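Inicio | Foros | Robótica y automatización | Visitas y ferias | Buscar | Entrar

Jornada de puertas abiertas en Stanent: ¿alguien más fue?

tornero_79
Estuve el domingo 3 de noviembre en la jornada de puertas abiertas de Stanent y dejo mis notas por si le sirven a alguien. Voy con idea de automatizar la carga de una línea de piezas variadas, poca serie y mucho cambio, así que lo que más me interesaba era la demostración de recogida en cajón.

El recorrido empieza en el almacén, que me pareció normalito, y luego pasas a la nave de ensayos. Grupos de 10 personas, con turno apuntado en la entrada. El nuestro lo llevaba Ye-rin Yeom, de la parte de aplicaciones. Explica bien y contesta a lo que se le pregunta, también cuando la respuesta es que eso todavía no lo hacen.

La célula de recogida es sencilla: un brazo KUKA, una mesa y un cajón gris grande con objetos sueltos de formas distintas. Nada de piezas iguales y bien colocadas, que es lo que suelen enseñar en las ferias.

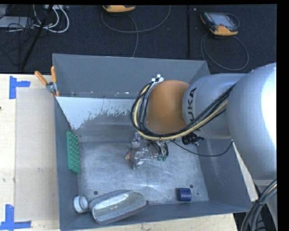

Lo que me llevé apuntado es que el cajón lo eligen a propósito con los bordes altos, porque obliga a calcular la entrada de la muñeca además del agarre. Según Ye-rin, en sus pruebas internas la mayoría de los fallos vienen de objetos pegados a la pared, y los del centro dan muchos menos problemas. En mi turno hicieron 17 intentos y fallaron 3. Para una demostración con público me parece decente.

Del precio no sueltan nada si no les mandas antes las piezas.

marga.plc
Gracias por las notas. Yo fui en el turno de la tarde y salí menos convencida. 3 fallos de 17 en producción es una línea parada cada dos por tres. Y el ciclo era lento. No lo cronometré, pero entre un intento y otro daba tiempo a hacer dos preguntas y a que te las contestaran.

Me gustó más la parte de Plastmont, los de los contenedores, que tenían un puesto al fondo. Menos vistosa, pero es algo que puedes comprar hoy.

tornero_79
Lo del ciclo es verdad, iban despacio. Lo pregunté y dijeron que con visitas limitan la velocidad. No sé cuánto corre sin limitar.

En lo de los fallos no estoy de acuerdo. Lo mío es cargar una mesa de inspección con un operario al lado, y ahí un fallo se reintenta y ya está. Depende de para qué lo quieras.

juanpe_mant
¿Cómo llevaban el cableado? Es lo primero que miro. En mi planta lo que se rompe en un brazo no es el brazo, son los latiguillos de la muñeca.

tornero_79
Por fuera, en mazo grueso, con una manguera amarilla clara entre los cables negros. Hace un bucle alrededor de la muñeca y va sujeto con un soporte de fijación arriba. Los tubos finos bajan hasta unos racores verdes. A mí me pareció mucho bucle, pero es una célula de ensayo y supongo que cambian de herramienta a menudo.

juanpe_mant
Pues eso, metido en un cajón de paredes altas, acaba rozando. Yo lo llevaría más recogido o pediría una muñeca con paso interior. Para ensayo vale, para tres turnos no lo firmo.

marga.plc
De acuerdo con juanpe. Y añado otra cosa: el fondo del cajón es de metal y está muy rayado, con reflejos. Pregunté si eso molestaba a la visión y me dijeron que algo sí, y que por eso lo dejan así, para no entrenar con un fondo ideal. Me pareció buena respuesta, aunque me habría gustado ver la comparación con un fondo mate.

k_lindero
Yo estuve en el mismo turno que tornero. Un matiz: uno de los tres fallos lo contaste como fallo y la pieza sí salió, lo que pasa es que la soltó fuera de sitio. Ye-rin lo dio como agarre bueno y depósito malo. Con pieza frágil da igual, pero conviene separarlo.

Y para quien vaya a mirar objetos alargados y huecos, tipo cuchara o pala: pedid que os repitan ese caso. Depende mucho de cómo caiga.

tornero_79
Cierto, lo apunté como fallo porque a mí me pararía igual. Separado queda.

dani_gesen
Trabajo en Gesen, aviso antes de opinar porque tocamos cosas parecidas. Nosotros pedimos siempre una tanda larga, de 100 agarres seguidos como mínimo, con las piezas del cliente y sin que nadie recoloque nada entre medias. Con 17 no puedes decir ni que va bien ni que va mal. Cualquiera que vaya en serio debería pedir lo mismo a Stanent, y a nosotros también.

marga.plc
¿Y la hacen gratis?

dani_gesen
Nosotros la descontamos si hay pedido. Ellos no lo sé.

tornero_79
Escribí el lunes a Min-kyu Lim, que es el contacto comercial que dan en el folleto. Me ha contestado hoy: aceptan hasta 10 referencias por ensayo, hay que enviarlas con plano o con una muestra física, y tienen hueco en diciembre. De la tanda larga dice que la hacen, pero se presupuesta aparte. Mandaré seis referencias, entre ellas las dos que peor se cogen a mano.

juanpe_mant
Pregúntale ya puestos por el recambio del mazo de cables, plazo y precio. Y si la pinza es suya o de Yeo, que con los repuestos de Yeo hemos tenido esperas largas.

tornero_79
Se lo pregunto. La pinza no me quedó claro de quién era, no llegué a ver ninguna marca en ella.

k_lindero
Si vas al ensayo en persona, avisa por aquí. Yo tengo que llevar unas tapas y podríamos compartir el viaje — salgo de Zaragoza.

tornero_79
Hecho, te escribo por privado en cuanto me den día.

Temas relacionados
Recogida en cajón con piezas brillantes: iluminación
Mazo exterior o paso interior en la muñeca
Contenedores Plastmont, medidas y apilado
Qué pedir en un ensayo de viabilidad
Repuestos de pinzas Yeo, plazos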